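Open Shop Evening at the Trevevholm Workshop

I'd been meaning to get over to the Trevevholm shared workshop ever since Manon Gosselin joined last spring, and in September I finally made it to one of their open evenings. It's in the back half of an old bakery, up a ramp that somebody has painted yellow, and you can smell cutting oil from the parking lot. I loved it before I was through the door!

The deal is simple. Members leave their projects out from six until whenever, and you wander from bench to bench and ask nosy questions. There was a cedar kayak, a loom with most of its parts missing, and a pinball table that kept blowing the same fuse. But I'd come for the robot. Manon and Dumisani Nel are building one with two arms, for use around an ordinary house, and they do most of it on the long bench by the windows (plus Dumisani's dining table when the workshop is closed).

They call it Ledano. The hardware side was spread all over the bench in muffin tins: bearings, belts, a heap of printed brackets that had come out slightly too small. Dumisani has spent 700 dollars on motors so far and would like it known that 200 of that was one bad order. He let me turn a shoulder joint by hand, and it has this lovely heavy, slow feel, like a good bike crank.

What I hadn't understood is how much of the build happens on a screen. Before an arm is allowed to do anything in a real kitchen, it does it in a simulated house, over and over, and most of my evening went by with my chin on my hand next to Manon's monitor. 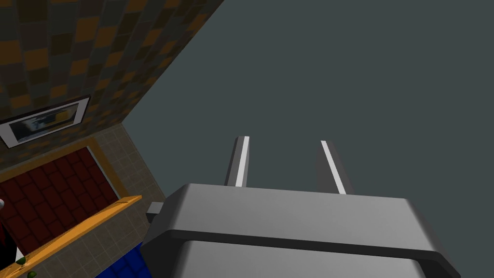 Manon's big headache right now is the gripper, and specifically how wide it ought to open before it goes for something. Too wide and the fingers bump into whatever is next to the thing you want. Too narrow and you knock it over. She works on this from the gripper's own point of view, which takes some getting used to, and I had to tilt my head to sort out the room. The fingers were standing well apart with nothing between them, and past them was a patchwork wall of olive, brown and burnt orange tiles with a framed picture on it. I asked who picked the tiles and got a long answer about lighting and textures – the short version is that she wants the software to cope with a loud room before it meets a quiet one. My aunt's downstairs bathroom would make an excellent test.

We talked about finger shape for a good while too. Dumisani has cut finger pads from an old yoga mat, from bicycle tube and from a silicone oven mitt, and he has a shoebox of them with notes written on masking tape. The oven mitt is winning. He had me pull a wooden spoon out of a clamped pair and I really had to yank.

Around eight, Audrey-Anne Thibodeau came through with a tray of cardamom buns and everything stopped. She runs the wood side of the place and built the stand the real robot will sit on, out of birch plywood left over from somebody's camper van. It's a handsome thing, with a shelf underneath for the power supply and a drawer that nobody has found a use for yet.

After the buns we went back to the screen and Manon switched to a view from higher up, with both arms showing.

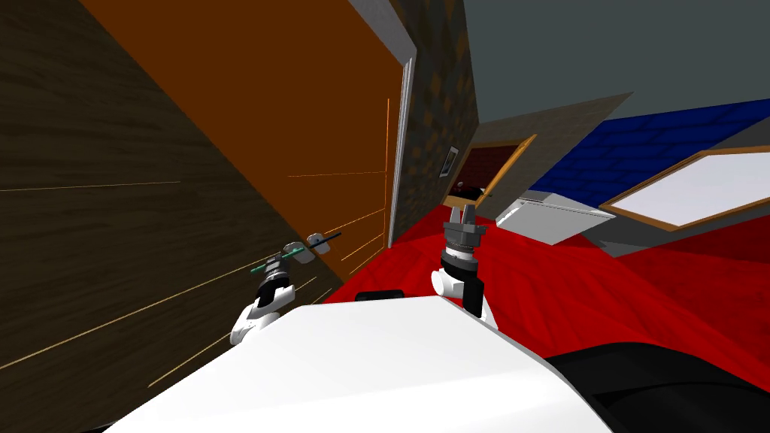 Getting two arms to share a job is a whole other project, she told me. One can hold while the other reaches, but then you have to decide which one gives way when they both want the same spot, and she has rewritten that part more times than she cares to say. For now they mostly take turns. Dumisani would be happy to finish one real arm and worry about the second next year. Manon would not, and I got the feeling I'd walked in on a discussion that has been going on since spring.

If you want to go, visitors pay nothing, though there's a jar by the sink. Day passes with bench time are 40 and you need the safety talk first, which they give at the start of each evening. Wear closed shoes and bring a sweater, the back room is chilly once the big door is open. Parking on the ramp side fills up early, so try the street behind. I'm going back next month with a box of old drawer slides for Dumisani, and I've put my name down for Audrey-Anne's class on the bandsaw.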